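Butcher block

Butcher block is a style of assembled wood used for heavy-duty chopping blocks, tabletops, countertops and cutting boards. It is made by gluing strips or short posts of wood side by side into a thick slab. The name comes from the free-standing blocks once found in butcher shops, where a solid section of tree trunk or a bundle of glued posts served as the cutting surface. Today the term covers most thick glued-up wood tops, including many that are never used for cutting.

Construction

There are three common ways of laying up the wood.

Edge grain tops are made from long strips turned on their sides, so that the narrow edges of the strips face up. The result is a striped surface. Edge grain is stiff, fairly cheap to produce and the usual choice for counters and workbenches.

End grain tops are made from short blocks stood on end, with the cut ends of the fibers facing up. The surface looks like a checkerboard. A knife edge tends to slip between the fibers, so marks show less and the knife stays sharp longer. End grain soaks up liquid quickly and needs more oil. It also takes far more labor. A large shop block built by the Brouwer workshop contained 2,622 separate pieces.

Face grain tops show the wide side of each board. They are the most like ordinary table construction and the easiest to scratch, and they are used mainly for dining tables and desks.

Strips may run the full length of the top or be made of shorter pieces joined end to end. Finger joints, which have interlocking teeth, are common in lower-priced tops. Full-length strips, sometimes sold as "continuous stave," cost more and have fewer visible joints.

Woods

Hard maple is the traditional choice in North America. It has small, closed pores and a pale, even color. Beech fills the same role in much of Europe. Birch, ash, oak, walnut, cherry and acacia are also used. Oak and ash have open pores that hold crumbs and moisture, and makers often advise against them for direct food preparation. Rubberwood, taken from plantation trees that no longer give much latex, is common in inexpensive tops. Bamboo is a grass but is pressed and glued in the same way and sold alongside the wood products.

Wood is dried before gluing, usually to a moisture content of 6 to 8 percent for indoor use. Wetter stock shrinks after assembly and can open gaps along the glue lines.

History

Early shop blocks were cut from a single trunk, often sycamore, and set on three or four legs. They cracked as they dried and had to be bound with iron or replaced. Glued blocks spread in the late 1800s, when steam-powered mills could turn out strips of regular size. Some were held together with threaded rods or dovetailed splines as well as glue.

Home use grew through the twentieth century. Butcher-block counters were popular in American kitchens in the 1970s, fell behind laminate and stone for a time, and later returned, often paired with a second material on an island. The same tops have long been sold for school shops and workbenches.

Use as a work surface

Outside the kitchen, butcher block is valued as a flat, heavy top that can be screwed into, clamped to and sanded back when it is worn. It dents under a sharp blow but rarely chips. Tops are set on cabinets, trestles or metal frames. Because wood swells and shrinks across the grain with the seasons, a top should be fastened through slotted holes or with clips that let it move. A top fixed rigidly along both long sides may cup or split, most often in winter when heated air is dry.

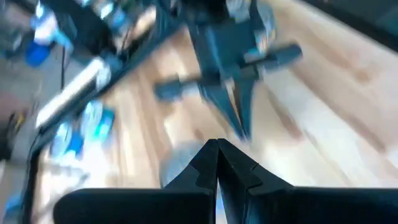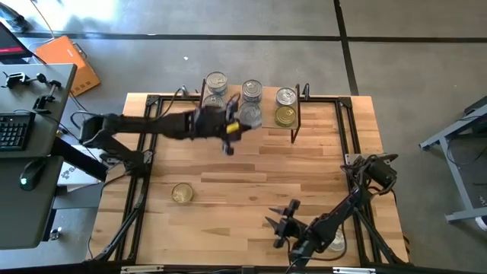
Light butcher-block tabletop with a striped grain

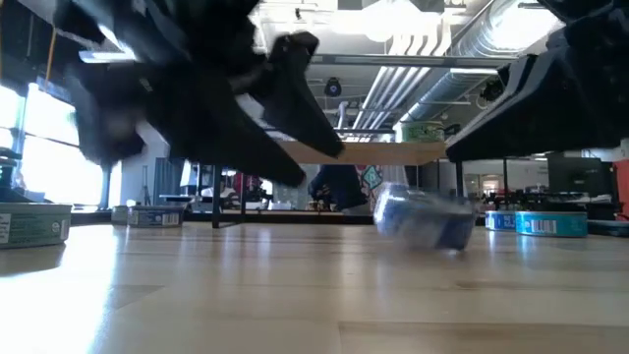
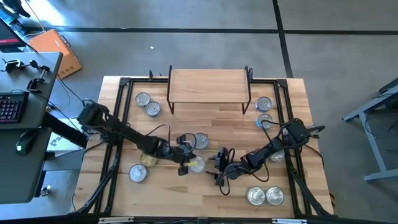 Iraís Lozano, writing to the editors of the Pranley woodworking glossary, objected to the advice on slotted holes as too broad. A narrow top on a steel frame, she wrote, "will do perfectly well with plain round holes drilled a size large and a washer under each screw," and slots matter only once the top is wider than the length of a forearm. The glossary kept its wording but added her method as an alternative for small benches.

Finishing and care

Tops used for food are normally finished with mineral oil or a blend of mineral oil and beeswax. The oil is wiped on, left for several hours and wiped off. A new top may need four or five coats, and after that a coat about every 6 weeks in a busy kitchen. Cooking oils such as olive or corn oil are not advised, as they turn rancid in the wood.

Tops used as desks or benches are more often sealed with varnish, polyurethane or a hardening oil such as tung oil. A film finish gives better protection from spills but cannot be spot-repaired as easily. Both faces should receive the same treatment. If only the upper face is sealed, the two sides take up moisture at different rates and the slab may warp.

For daily cleaning, a damp cloth and mild soap are enough. Standing water should be wiped up, particularly near sinks and at the ends of the strips. Black stains around metal objects are caused by iron reacting with tannins in the wood and can often be lightened with oxalic acid. Shallow cuts and burns are removed by sanding with the grain, after which the area is oiled again.

See also

Cutting board
Countertop
Glued laminated timber
Workbench
Wood finishing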